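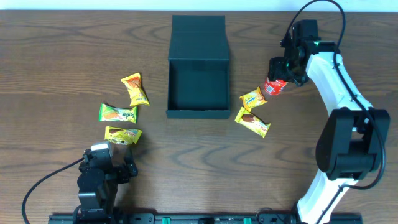
*The gift box table at Sorance: one dark box, lid up, and the snacks waiting on either side.*

I went to the Sorance open day for the free samples, and I want that on the record before I say anything thoughtful about packaging.

Sorance puts together snack boxes for offices, hotels and the sort of aunt who is hard to buy for. The tour started in the Brirkix wing, where the cartons come in flat, and we stood looking at flat cartons for 20 minutes. They were very flat. Then came a corridor, a hand-washing station and a talk about tape.

The packing table made up for it. I could have stayed there all afternoon. The box is a very dark green, close to black, with a hinged lid that stands up at the back like the lid of a small piano. It looks like it ought to hold a watch. What goes into it is candy, most of it in yellow wrappers loud enough to read by. One has a twisted end. Another is larger, with a chocolate bar on a stick on the front and the word "Cafe" in red. There was a green and orange one on the left that I liked best, mainly for not being yellow.

Our guide said the order matters: long packets first, flat on the bottom, then the small ones in the gaps, and anything with a twist on top so it doesn't get squashed. I nodded as though I had never sat on a suitcase to close it.

In September, when the holiday orders start, they send out almost 3000 boxes a week. The big hotel account is Galanis, and Galanis wants every label facing up. I asked what happens if one faces down. There was a pause, and we moved on to the warehouse.

The warehouse is cold. Bring a sweater. The shop at the end sells the Clirnov assortment for 20 dollars, and the line for it took longer than the tape talk. I bought two. The box is now on my desk with paper clips in it, and the lid still stands up nicely — the candy was gone before I got home.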